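[sim-at-home] Re: anyone tried the Plalen room pack?
April, 21:40
By Kirsty Carnegie

Hi all,

Yuk-lan asked this a little while back and I said I'd have a go and report, then went very quiet, so sorry about that! I've now had the Plalen trial running on my own machine for long enough to have opinions. Quoting the original so the newer folk can follow:

> Has anyone on the list paid for the Plalen room pack from Skasico? I've
> got the free kitchen and it's lovely but it is one kitchen, and my
> policy has learned that kitchen off by heart. The page says 24 rooms
> and 1000 objects, with the arm and gripper already set up. What I
> can't tell is (a) whether the clutter is any good or just the same
> mug over and over, (b) whether contact behaves when you pick up
> something that isn't a box, and (c) what it's like when you ask them
> for help. I looked at Lilwood too but their licence gave me a headache.
>
> My desktop has a 16 GB card and I'd rather not buy another one.
>
> Yuk-lan

Right, so first of all the card. Mine is also 16 GB and it copes. One room with two cameras is comfortable, and I can have several copies of the same room going side by side if I turn the shadows down. Loading is slow the first time you open each room, slow enough to make tea, and then it keeps a cached copy and you're in quickly after that. The cache goes into your home folder without asking. If you have a small main drive, change the cache path in the settings before you do anything else. I didn't, and spent an evening wondering where my disk had gone.

Setting up was easier than I'd feared. You get an installer, a licence file and a folder of example tasks written as plain text, and the first example ran straight away. I came from doing everything by hand in Geddes, where getting a gripper to close without exploding was a weekend's work, so I was feeling rather spoilt. The arm is on its base, the fingers are tuned, there's a wrist view and a room view, and you can record both from the same run. The only thing I had to hunt for was the key that resets the room without restarting the whole program. It's in the manual under "episodes" and not under "reset", of course.

Now (a), the clutter. It's good! It's the bit I'd pay for. You choose a room, choose how busy you want it, and it scatters things from the object library over whatever surfaces it thinks will take them. It doesn't care much what belongs where, and you'll get a bathroom with things in it that came from a desk or a toy box. I started off restricting it to sensible bathroom objects with the tag filter, and then took the filter off again, because my grasping got noticeably better on the odd shapes and no worse on the ordinary ones. There's a slider for how close together things can be. At the top end it will happily put something right up against the object you want, and your poor gripper has to come in past it.

There are repeats, if you look. I've met the same hand mirror in several rooms. You can switch individual objects off by number, and I've switched off 732, a sort of colander whose holes bring my frame rate to its knees.

For (b), contact, it's a more mixed story. Rigid things with flat-ish sides behave beautifully. Round things mostly behave, though they'll roll off a surface sooner than I'd expect if you nudge them, so I've turned the friction up a touch. Fiddly things made of lots of bits are where you need to watch out. The shape you see is detailed but the shape the physics uses is simpler, and on some objects there's a gap between the two. You'll see a fingertip resting on what looks like thin air, or sinking in slightly. There's a menu option that draws the collision shape over the top in outline, and I'd leave that on for your first few sessions so that you learn which ones are generous. You can ask for a finer shape per object and it does help, at some cost in speed.

Chains, cables and anything that ought to dangle are stiff. They're just part of the shape. If your project needs a cable that bends when it's pushed then this isn't the pack for it, and Skasico do say so, in small print at the bottom of the feature page.

The close-up view is the one I've got most use from. The room camera tells you where the arm is but I couldn't have told you from it why half my grasps were missing. Going through the close ones slowly, I found I was closing far too early every time I approached at a slant, and it was my code and not theirs (a bit embarrassing, as I'd already written them a slightly huffy email).

Which brings me to (c). The reply came the next morning, from a person, who had clearly opened my file and run it. They were very nice about it being my fault. They also mentioned that the slant problem is easier to see if you slow the playback and freeze it as the fingers come in, and they sent me a little script to do that. I've written again since, about the cache folder, and that one took longer and the answer was basically "yes, we know". So, good on the robot side, less bothered about the housekeeping.

The licence is readable. You can publish pictures and recordings, you can train whatever you like on what you record, and you can't pass on the object files themselves. I read it twice looking for the Lilwood clause that had put Yuk-lan off and couldn't find anything like it.

Things I'd grumble about: the tag filter forgets its settings when you update. The sound of the arm can't be muted from inside the program. And the task editor has no undo, so keep copies. I now save under a new name every single time like it's the nineties.

Would I pay? Yes, I think I will when the trial runs out, though I'd be happier if you could buy just the bathrooms and kitchens and leave the rest. I've no use for the garage or the nursery. I've been living in the bathroom with the toilet in the middle of the floor, working on picking things up off the top of the tank while there's a paper towel roll and a mirror up there too. The finger view is from that room, and so is the wider one from overhead, if anyone wants to see how the lighting and the small stuff come out at the two distances. 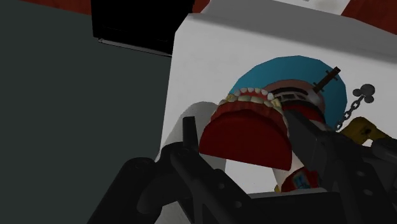
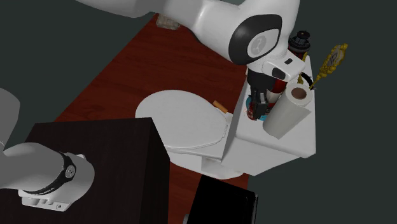
Yuk-lan Yeh wrote back a bit later to say thanks, that the stiff cables would be fine for her but the missing undo might send her round the bend, and could Kirsty please share the slow playback script if Skasico didn't mind it going on the list. She also wanted to know whether the friction setting carries over when you open a different room, or has to be done again each time. Her own trial had been sitting in her inbox unopened, and she thought she'd start it with the shadows down and the cache moved to her spare drive.

Recent on this list
- Plalen free kitchen: drawers that won't stay shut
- Moving a project out of Geddes without losing your gripper settings
- Lilwood licence, the long thread
- Which second-hand graphics cards are you all using?
- Wrist camera or room camera for a first project?

Contact the list owner | Posts remain the copyright of their authors | Back to top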